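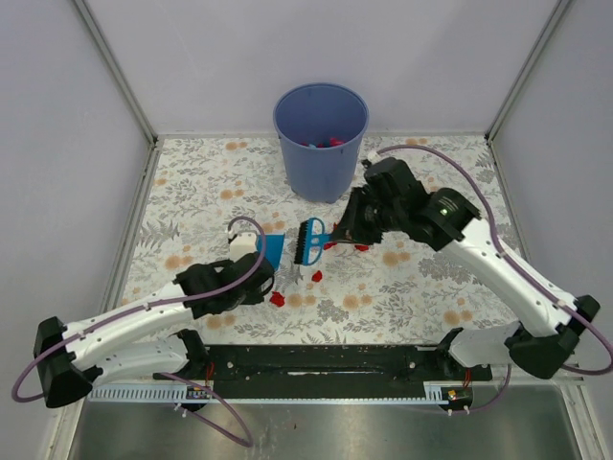

Espinoza College Robotics Club

DEKGATE, December – The Espinoza College Robotics Club will enter its two-arm tabletop sweeping project in the Rendach Student Automation Challenge. The student team is teaching one arm to hold a dustpan while the other brushes small red pieces toward it. Members recorded 143 practice runs during the fall term and will continue testing through the winter break.

The project is supported by a $2,000 equipment grant from Flotby. Nearly 400 students are expected to take part in the challenge. A public demonstration will begin at 4 p.m. in Room 94 of the Engineering Building. Admission is free.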